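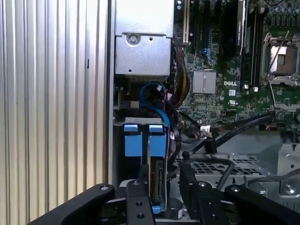
Why does our full backup stop every Sunday night with error 3000, when the small backups on the other nights finish without problem?

The full backup was running too slowly, and it was still copying when the network switch made its weekly restart at 2:00 am. It was slow because the link to the storage box had fallen to 100 megabits. We changed one network cable and moved the restart to another hour, and the next full backup finished before 11:00 pm.

The complete log follows, for colleagues who meet the same error code.

Status: Solved
Priority: Normal
Client: Skevby, office in Flandelbridge
Software: Veteck backup agent
Handled by: Beril Ateş
7 comments | 2 shares

Ticket text from the client

Hello support. In March we received three times the message "Error 3000, target does not respond". It comes only for the full backup. The small daily ones are green. We did not change anything in the office. The storage box is on, we can open the shared folders in the morning and save files to them. Please look at it, our accountant is nervous before the quarter ends.

9:15 am, first look

I read the report of the last failed job. It started at 10:00 pm as planned and it was marked as failed at 2:12 am. The job size is 193 GB. At the moment of the error it had copied the bigger part, but a full backup that is not complete is not useful for us, so the software removed it.

The error text says that the target did not respond during 600 seconds. This is the normal waiting time in the Veteck agent. When the time is over, the agent gives up and writes code 3000. The code says nothing about the reason. It can be a full disk, a wrong password, a sleeping storage box or a broken connection.

9:40 am, simple things first

Free space on the storage box: enough for two more full copies.

Password of the backup user: correct. I logged in with it by hand and wrote a test file.

Sleep mode of the disks: switched off already. I asked the client to confirm it in the menu and they sent me the text of the setting.

Antivirus: it has a scan at noon, which does not touch the night hours.

10:20 am, longer waiting time

I was asked by the client if we can simply make the waiting time longer. I tried it on a test job and it did not help. When I disconnected the storage box for a short moment and connected it again, the agent did not continue the old session. It waited until the end of the time and then failed. With a longer time it fails later, and that is the only difference. I put the value back to 600.

I write it here because this advice is found in many forums for this error, and I also believed it at first.

11:05 am, comparing the failed jobs

I put the three reports side by side. The failure was always between 2:10 am and 2:13 am. The amount of copied data was a little different each time, but the hour was almost the same. For me this was the first useful sign. If a disk was bad or a file was damaged, I would expect the error to follow the data. Here it followed the clock.

I asked the client which devices in the office do something at this hour. They answered that nothing is planned. I asked for access to the switch, a Wuisan model which was installed by the former IT person.

1:30 pm, the switch

In the menu of the switch, under Maintenance, there is a weekly restart. It was set for the night after Sunday, 2:00 am. The client did not know about it. The event list of the switch shows the restart each week, also in the winter months when the backup was fine.

So the restart alone does not explain the problem. I needed to know why the backup was still running at 2:00 am.

1:50 pm, speed

I opened the older reports. In January the same full backup needed less than one hour. Now it was copying for four hours and was not ready. The data has grown only a little.

The port list of the switch showed the storage box connected at 100 megabits. All other ports with computers were at one gigabit. At 100 megabits we can expect 11 or 12 megabytes per second, and this agrees with the reports. With this speed the job needs until after 2:30 am, and the restart comes before.

The daily backups are small, so they were slow too, but they finished long before anybody noticed.

2:25 pm, cable

I asked the client to change the cable between the switch and the storage box for a new one. First they changed it at the wrong port and the phone lost its connection for some minutes, I am sorry for that, my explanation of the port numbers was not clear. With the second try the port came up at one gigabit directly.

The old cable was under the leg of a shelf, the client told me. A gigabit link needs all four pairs of wires. If one pair is bad, many devices go down to 100 and continue to work without any warning.

2:50 pm, changes made

1. New cable for the storage box.
2. Weekly restart of the switch moved to noon on Sunday, when no backup is planned and the office is closed.
3. Speed warning activated in the switch for the port of the storage box. It sends an e-mail if the link goes under one gigabit.
4. Full backup started by hand at 3:00 pm, with agreement of the client. Finished at 3:41 pm, no errors.

Ticket stays open until the next planned full backup.

Final entry

The planned backup started at 10:00 pm and finished at 10:43 pm. I restored one folder of invoices to a test place, and the client opened several files from it and found them correct. The daily backup of the following night was also green.

One point is open and it belongs to the client: the switch still uses the password of the former IT person. I sent instructions for changing it and opened a separate ticket.

Closed with agreement of the client.

Was this entry useful? 14 readers said yes
Show all 7 comments

We use cookies to remember your language and your login. Accept | Settings

Contact | Terms of support | © Support Desk, all rights reserved | Back to top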